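The library basement was full by 7 on Tuesday, and I mean full -- people were sitting on the radiator covers and two teenagers had climbed up on the old card catalog. All of this for a talk about a county nondiscrimination ordinance! I have been going to these evenings for years and I have never had to fight for a chair before.

Ewurabena Ansah spoke first. If you haven't heard her, please go the next time she's anywhere near you. She started out very quietly, talking about the apartment she and her wife lost in Skestness when the landlord decided the lease "had a problem," and how the problem went away when a straight couple applied for the same place. Then she got going. By the time she reached the part about reading the county code out loud to her mother over the phone, section by section, looking for one line that covered them, half the room was laughing and the other half was wiping their eyes (I was doing both, badly).

The numbers, for those who asked me to write them down: the petition has 1461 signatures and it needs 2447 to force a vote. So we're past the halfway mark, and that's with nearly 40 people carrying clipboards, most of whom had never knocked on a stranger's door in their lives. 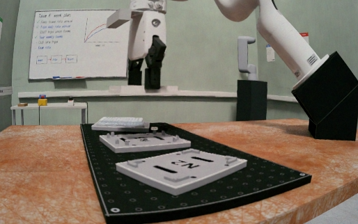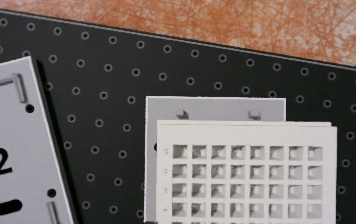
Randi Tangen had the hard job of following Ewurabena, and she did it by being practical. She went through the draft ordinance in plain words: housing, jobs, and getting served at a counter like anybody else. What I love about her draft is that everything hangs on one definition at the front, and the rest can be set down on it wherever it's needed, a bit like those gray plates sitting on the black board with its rows of little holes. If the county wants to add a section on health clinics next year, there's a place for it to go. Somebody asked if the religious exemption was too wide. Randi said yes, she thinks so too, and she read us the wording she'd prefer. I wish more people answered questions that way.

Urs Aebischer wanted to know why we don't wait for the state. You could hear the groan, but Ewurabena took it seriously and told him she's 61 and would like to sign a lease in Skestness before she's 70. He signed the petition on his way out. I saw him do it!

Clipboard training is at my place this time, 5 o'clock Saturday, side door. Brigitta Trummer is bringing the new maps for the streets north of the school. Bring a pen that works, and a second one.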